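Ticket 4000: Break room order counts don't match deliveries
Status: Reopened
Opened by: Hatem Berrada, Murnbridge office
Product: Udard supply portal

I'm reopening this. The note on the last reply says "resolved, user education," and I don't accept that. I know how to enter a quantity.

What happens: I set the monthly reorder for paper cups to 28 sleeves. The confirmation page says 28. The email says 28. The packing slip from Holmgren says 7, and 7 is what arrives. Same result in January and again the month after.

Support told me to clear my cache. I did, then tried a second browser, then a coworker's laptop. No change. I can't see how my cache would alter a packing slip printed in somebody else's warehouse, but it's done.
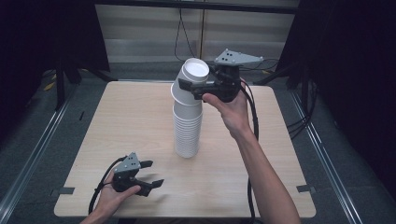 Next I was told the warehouse "may be rounding." 28 doesn't round to 7. It does divide by four, and the old catalog sold these cups in cases of four sleeves. My guess is that the portal still converts sleeves to cases on the way out and Holmgren reads the result as sleeves. I asked for someone to check that and got a link to the help page.

Reply from Udard support, 9:40 a.m.
We have refreshed your account settings. Please place a new order and let us know if the issue continues.

Reply from Hatem Berrada, 10:15 a.m.
Refreshed which settings? I placed a test order for napkins, also sold by the case in the old catalog, and the slip preview is wrong in the same way. Coffee filters come through fine, and they were never sold by the case.

The Trindach office is seeing it too, under ticket 135. Please link the two and leave this one open until someone has looked at the unit field.

Status: Escalated to catalog team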